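Which Robot Hand Is Best? Be Careful Who You Ask
Jul 26, 2025

Suppose a company tells you its robot hand is "the best in the world." Your first question should be: best at what?
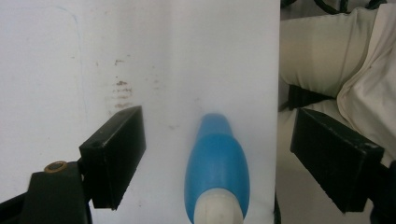

A robot hand is usually called a gripper. Most grippers don't look much like your hand. Many have just two fingers that open and close, like kitchen tongs. Some are bolted to a robot arm. Others are held by a person, who does a job with them while a camera records it, so that a robot can study the recording later.

Companies love to put big numbers in their ads. Flarkon says its gripper picked things up 945 times without a single drop. Wow! But pick up what? When we read the small print, every one of those pickups was the same foam block, set in the same spot on the same table. You could get pretty good at that too.

Brernico makes a gripper with softer fingers. Its ad says 1036 pickups, and it does not say how many drops. When a number is missing, ask where it went.

So what would a fair test look like?

First, both grippers have to do the same job. If one gets a foam block and the other gets a slippery bottle, you haven't learned which gripper is better. You've learned that bottles are harder than foam.

Next, change the objects. Flat pads can hold a box nicely because the sides of a box are flat too. Now try something round. The pads touch it in only a small place, and it may twist or squirt out like a wet bar of soap. Try something that is narrow at the top and fat at the bottom. Does the gripper grab high or low? It makes a big difference.

Then do it many times. One good pickup could be luck. At the Luangrath workshop in Vallport, testers tried each gripper 50 times on every object. In April they finished 359 tries and then had to throw out a whole batch, as one gripper had been given fresh rubber on its fingers and the other had not. That must have been annoying. It was still the right thing to do.

And watch out for the person! If somebody is holding the gripper, that person is doing a lot of the thinking. Human eyes find the object, and a human arm moves to the right place. A gripper can look very clever this way. Put it on a robot arm and it might miss completely. Cameras matter as well. A shiny or plain white surface can be hard for some cameras to make sense of, and then the fingers close in the wrong place. Is that the gripper's fault? I don't think so, but plenty of tests would blame it.

You can try this at home with tongs and a pair of chopsticks. Choose a grape, a sock, a coin and a plastic cup. Before you start, write down which tool you think will win. Give each tool ten tries at each thing and mark every drop, even the ones that "shouldn't count." Those are the ones people like to leave out of ads.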